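4. Placing the oven and first use

Kütt microwave oven, two-knob model

1. Pick the spot before you lift anything. The Mekum brochure says the oven "fits anywhere." It doesn't. Measure the counter, then measure the oven, and leave a gap behind it.

2. Wipe the counter and let it dry. The feet grip well on a clean surface and slide on a greasy one, whatever the box claims.

3. Set the oven down level, with the door and knobs facing you.

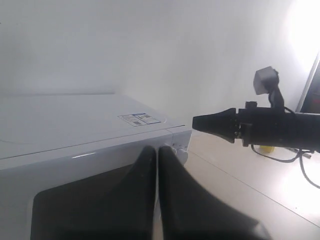 4. Find the model number and copy it onto the back page of this guide. You will need it if you call Grilonance for service, and they will ask twice.

5. Turn both knobs fully to the left, then plug in. Use a wall outlet of its own. We don't recommend power strips - including the ones sold as "kitchen grade."

Note: The one-touch defrost chart shows times for 25 food types. Treat them as guesses. Start at half the time and check.

Caution: Do not store trays, bread or paper towels on top of the oven. A flat top is not a shelf.

6. Keep the counter beside the oven clear so you have somewhere to put a hot dish down fast.

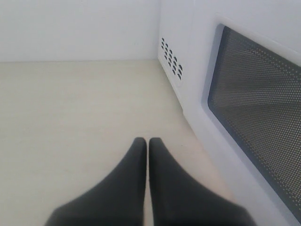 7. Heat a cup of water for one minute as a test. A faint smell on the first run is normal. A strong one is not - unplug the oven and stop.

Note: Nikow wall brackets are advertised for this oven. We have not tested them and would keep it on the counter.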